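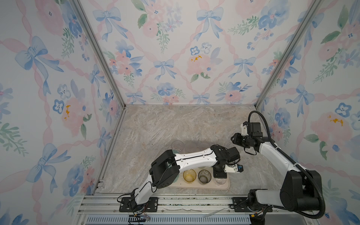
Home | Forums | Kitchen & Laundry | New posts | Log in

Cloudy glasses and the tray question

gradilham_nat
Hello all, bit of a long one, sorry. We've got a mixed lot of drinking glasses (some clear, a yellow-tinted one of Mum's, a smoky one I'm very fond of) and they live on a tray beside the sink. The smoky one keeps getting a film inside. Do you dry yours upright on a tray, or upside down on a tea towel? My husband reckons I'm fussing over nothing.
– Natalia Quezada

skiren16
Upside down on a towel, every time. Warm water and a splash of white vinegar, leave it 16 minutes while you have a cuppa, then a soft brush. Lovely colour on those smoky ones when they're clean!

apolinar_b
I'd have to disagree with skiren16 there, friendly as ever. Rim down on a towel traps the damp and you get that musty smell. I stand mine upright on a tray and dry them by hand straight away – my grandmother did it that way and I've never found a reason to change.

skiren16
Fair enough, Apolinar, but who's got time to hand dry on a Monday night?

gradilham_nat
Ha, not me! I'll try the vinegar on the smoky one first and leave Mum's glass alone for now.

Contact us | Copyright Gradilham Home Forums | Back to top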